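금속 빈 피킹용 그리퍼 비교. Dinholm 링크식과 Tasach 평행식을 같은 팔에 번갈아 달고 돌린 기록이다. 길어서 타래로 나눠 올린다.
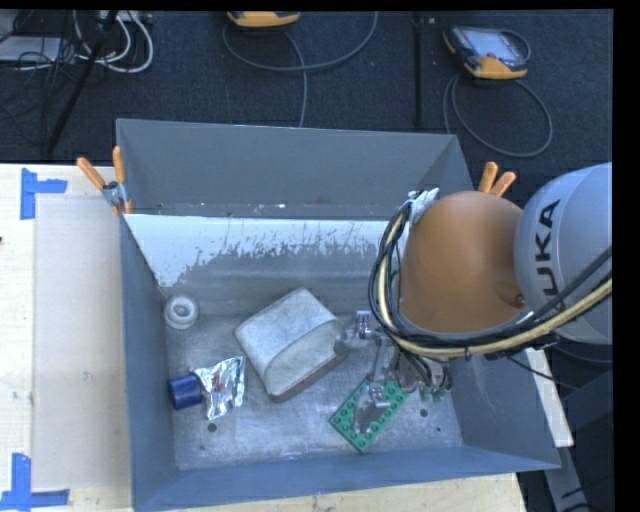

비교를 시작한 건 Tasach 평행 그리퍼의 핑거 패드가 벽 근처에서 자꾸 닳았기 때문이다. 평평한 테이블 위에서는 문제가 없는데 벽이 있는 통에 들어가면 얘기가 달라진다. 그래서 관절 링크로 된 Dinholm을 먼저 달고 금속 통에서 돌렸다. 제일 골치 아픈 물건은 왼쪽 벽 가까이 누운 남색 원통과 그 끝에 붙어 있는 구겨진 은박 봉지다. 둘이 닿아 있으면 원통만 집으려고 해도 핑거가 봉지를 먼저 건드린다.

조건부터 적는다. 팔, 통, 물체 구성은 두 그리퍼가 동일하다. 그리퍼당 72회 시도. 물체를 집어 통 밖으로 꺼낸 뒤 3초 유지하면 성공으로 쳤다. 들다가 떨어뜨리면 실패, 옆 물체가 딸려 올라와도 실패다. 마지막 조건이 꽤 엄격해서 수치가 전체적으로 짜게 나온다.

팔은 바꾸지 않았다. 플랜지 어댑터만 두 종류로 깎았고, 두 어댑터의 두께를 맞춰서 툴 길이 차이를 줄였다. 그래도 완전히 같지는 않다. Dinholm 쪽이 11mm 더 길다. 통이 깊지 않아서 이 차이가 결과를 뒤집지는 않는다고 보지만, 구석 접근 각도에는 영향이 있다.

카메라는 Bañuelos 깊이 카메라 한 대. 통 위 고정이다. 손목에도 하나 달까 하다가 이번에는 뺐다. 손목 카메라를 달면 그리퍼마다 가림 영역이 달라지고, 그러면 그리퍼를 비교하는 건지 시야를 비교하는 건지 모르게 된다.

물체 구성 설명. 둥근 것, 누운 원통, 형태가 변하는 봉지, 큰 덩어리, 납작한 판. 형태가 서로 겹치지 않게 골랐다. 크기로만 나누면 결국 다 네모난 상자가 돼서 그리퍼 차이가 안 보인다.

매 시도 전에 물체를 다시 흩뜨렸다. 완전히 무작위로 하면 운이 섞이니까 배치 목록을 미리 만들어 두고 두 그리퍼에 같은 순서로 썼다. 손으로 놓는 거라 오차는 있다. 은박은 놓을 때마다 모양이 달라져서 동일 조건이라고 말하기 어렵다. 이건 알고 읽어 주면 좋겠다.

결과를 먼저 말하면 총 성공률은 두 그리퍼가 비슷하다. 재미없는 결론인데 물체별로 나누면 많이 갈린다. 합계만 보고 골랐으면 틀린 선택을 했을 것 같다.

원통. Dinholm이 낫다. 링크가 감기면서 원통을 손바닥 쪽으로 끌어들인다. 평행식은 접촉선이 두 줄뿐이라 중심이 조금만 어긋나면 원통이 앞으로 밀려 나간다. 패드에 홈을 파면 해결되지만 그러면 얇은 판을 못 집는다.

다만 원통이 벽에 바짝 붙으면 Dinholm도 못 들어간다. 닫힐 때 링크 바깥쪽이 벌어지는 구간이 있어서 벽에 먼저 닿는다. 카탈로그 치수는 닫힌 상태와 열린 상태만 나와 있고 중간 자세의 최대 폭은 없다. 직접 재야 했다.

이 중간 폭 문제는 링크식을 고를 때 꼭 확인하는 게 좋다. CAD를 받았으면 핑거를 조금씩 닫아 가면서 외곽을 겹쳐 그려 보면 된다. 나는 처음에 열린 상태 외곽만 충돌 모델에 넣었다가 벽을 긁었다. 속도가 낮아서 망가진 건 없다.

큰 회색 덩어리. 표면이 천 같은 느낌이라 미끄럼은 걱정이 없고, 폭이 문제였다. 대각선으로 놓이면 긴 쪽을 잡으려다 핑거가 안 벌어진다. 파지 후보를 고르는 쪽에서 짧은 변을 우선하도록 바꾸니 두 그리퍼 모두 잘 집었다. 그리퍼 차이는 거의 없었다.

이걸 넣은 이유를 묻는 사람이 있을 것 같아서 적는다. 쉬운 물체가 하나는 있어야 한다. 쉬운 물체에서 실패가 나오기 시작하면 그리퍼보다 캘리브레이션을 먼저 의심하면 된다. 실제로 목요일 오후에 이 덩어리를 연달아 놓쳐서 멈추고 확인했더니 카메라 브래킷 나사가 풀려 있었다. 그 구간 기록은 버리고 다시 돌렸다.

초록 블록판. Tasach가 확실히 낫다. 얇고 넓은 물체는 가장자리를 물어야 하는데 평행식은 핑거 끝 위치가 예측한 대로 간다. 링크식은 닫히면서 끝이 호를 그린다. 바닥 가까이에서는 이 호가 그대로 높이 오차가 된다.

Dinholm으로 판을 집으려면 닫는 동안 팔을 같이 올려야 한다. 보정 궤적을 넣어 봤고 효과는 있었다. 대신 컨트롤러와 그리퍼 사이 통신 지연이 일정해야 한다. 지연이 들쭉날쭉하면 보정이 오히려 방해가 된다.

판 위의 돌기도 변수다. 핑거 끝이 돌기 줄 위에 얹히면 힘은 들어가는데 물리지는 않는다. 전류값만 보면 잡은 것처럼 나온다. 폭 값까지 같이 봐야 구분이 된다. 이 오판정을 걸러 내는 조건을 넣기 전과 후의 로그를 섞지 않으려고 앞부분을 통째로 다시 돌렸다. 하루가 갔다.

은박 봉지. 둘 다 별로다. 깊이 카메라가 은박 주름을 제대로 못 읽는다. 밝은 부분은 값이 비고, 어두운 접힘은 실제보다 깊게 나온다. 그리퍼가 좋아도 갈 곳이 틀리면 소용이 없다.

바닥도 반사가 있다. 금속 바닥이 긁히고 번들거려서 물체가 없는 자리에 뿌연 반사가 생기고, 세그멘테이션이 그걸 가끔 물체로 잡았다. 바닥의 작은 구멍도 오검출이 났다. 빈 통을 찍어서 배경 마스크를 만들고 나서는 대부분 사라졌다.

무광 시트를 깔면 편하다는 건 안다. 안 깔았다. 나중에 들어갈 Jorkdale 쪽 라인이 맨 금속 통을 쓴다. 여기서 편하게 해 두면 거기 가서 전부 다시 해야 한다.

노출은 자동을 껐다. 팔이 통 위로 들어오면 화면에서 큰 면적을 차지하고, 자동 노출이 그쪽에 맞춰지면서 통 안이 변한다. 고정값으로 두고 조명만 일정하게 유지하는 편이 결과가 안정적이었다. Bañuelos 설정 메뉴에 관심 영역 노출 기능이 있긴 한데 재부팅하면 풀린다. 펌웨어를 올려도 같았다.

흰 고리 모양 물체. 구석 가까이에 있을 때가 어렵다. Tasach는 한쪽 핑거를 벽과 물체 사이에 넣을 자리가 있어야 한다. Dinholm은 가운데 오목한 곳에 핑거 하나를 걸고 바깥을 감싸는 식으로 몇 번 집었는데, 의도한 파지는 아니었다. 후보 생성기가 우연히 그렇게 뽑았다. 성공으로 집계는 했고 비고에 표시해 뒀다.

속도. 단순 개폐는 Tasach가 빠르다. 그런데 전체 사이클에서 개폐가 차지하는 몫이 작아서 체감은 거의 없다. 시간은 촬영 대기와 경로 계산에서 다 쓴다. 그리퍼 개폐 속도를 보고 제품을 고르려는 거라면 전체 사이클부터 재 보기를 권한다.

내구는 따로 돌렸다. 물체 없이 개폐만 2,000회씩. Dinholm은 끝나고 링크 핀 쪽에 유격이 손으로 느껴졌다. 핑거 끝에서 좌우로 조금 논다. Tasach는 변화를 못 느꼈다. 이 정도 횟수로 수명을 말할 수는 없지만 링크식은 관절이 많은 만큼 점검할 곳도 많다.

유격이 생긴 뒤 블록판을 다시 집어 봤더니 이전보다 나빠졌다. 원통은 그대로였다. 감싸는 파지는 유격에 둔하고 끝으로 집는 파지는 민감하다. 예상한 방향이긴 한데 생각보다 빨리 나타났다.

케이블 얘기도 적어 둔다. 손목을 크게 돌리는 자세에서 굵은 케이블 묶음이 팔에 감긴다. 파지 각도를 자유롭게 풀어 주면 성공률은 오르는데 케이블이 버티지를 못한다. 그래서 손목 회전 범위를 제한했고, 두 그리퍼에 같은 제한을 걸었다. 제한이 없으면 Dinholm 수치가 조금 더 좋을 수 있다.

통 고정. 테두리를 클램프로 집어 두면 핑거가 벽을 건드려도 통이 덜 움직인다. 대신 클램프 손잡이가 통 위로 솟으니까 충돌 모델에 넣어야 한다. 처음에 빼먹었다가 접근 궤적이 손잡이 바로 옆을 지나는 걸 보고 급히 넣었다. 손잡이를 넣으니 구석 쪽 파지 후보가 꽤 줄었다.

컨트롤러 쪽. Tasach는 디지털 입출력만으로도 돌아간다. 열고 닫기만 쓸 거면 배선이 간단하고 고장 날 곳도 적다. Dinholm은 위치와 힘을 다 쓰려면 통신 모듈이 필요하고, 예제 코드가 오래된 버전 기준이라 그대로는 안 돌아갔다. 레지스터 주소표의 한 줄이 밀려 있어서 반나절을 썼다. 문의했더니 수정본을 보내 줬다. 답은 빨랐다.

힘 제어는 둘 다 기대만큼은 아니다. 설정값을 낮추면 Tasach는 어느 지점부터 아예 안 닫힌다. Dinholm은 닫히긴 하는데 링크 자세에 따라 실제 힘이 변해서 숫자를 믿기 어렵다. 부서지기 쉬운 물건을 다룬다면 둘 다 추천하지 않는다.

교체 시간. 어댑터를 맞춰 둬도 그리퍼를 갈면 툴 중심점을 다시 잡아야 한다. 핀으로 위치를 잡게 했는데도 재장착할 때마다 조금씩 달랐다. 순서를 번갈아 돌리려던 계획은 여기서 접고 Dinholm을 다 끝낸 다음 Tasach로 갔다. 순서 효과를 배제하지 못했다는 뜻이다.

정리해서 고르자면 둥글고 두꺼운 물건이 많으면 Dinholm, 얇거나 끝으로 집을 물건이 많으면 Tasach. 섞여 있으면 Tasach에 패드를 바꿔 다는 쪽으로 갈 것 같다. 정비가 쉽고 충돌 모델이 단순한 게 오래 쓰면 더 크게 느껴진다.

은박은 그리퍼로 풀 문제가 아니라고 보고 흡착을 따로 시험할 생각이다. 구겨진 표면이라 컵이 제대로 붙을지는 모르겠다. 주름이 적은 쪽을 찾아서 가는 방법이 있는데, 그러려면 또 카메라가 은박을 읽어야 한다.

패드는 실리콘과 우레탄을 주문해 뒀다. 8월 안에 오면 같은 배치 목록으로 Tasach만 다시 돌린다. 배치 목록과 판정 조건은 정리해서 이 타래 밑에 붙이겠다. 로그 원본은 용량이 커서 아직 올릴 곳을 못 정했다.

추가. 중간 자세의 최대 폭을 어떻게 쟀냐는 질문이 와서 적는다. 모눈종이를 벽에 붙이고 핑거를 조금씩 닫으면서 바깥 윤곽을 연필로 찍었다. 캘리퍼스로도 해 봤는데 링크가 기울어 있어서 댈 곳이 마땅치 않았다. 충돌 모델에는 찍힌 윤곽에서 여유를 조금 더한 값을 넣었다.

추가 하나 더. 통 깊이가 더 깊으면 결과가 달라질 거라는 의견에는 동의한다. 깊은 통에서는 그리퍼 폭보다 팔 손목이 벽에 먼저 걸린다. 그 시험은 연장 어댑터를 만든 다음에 한다.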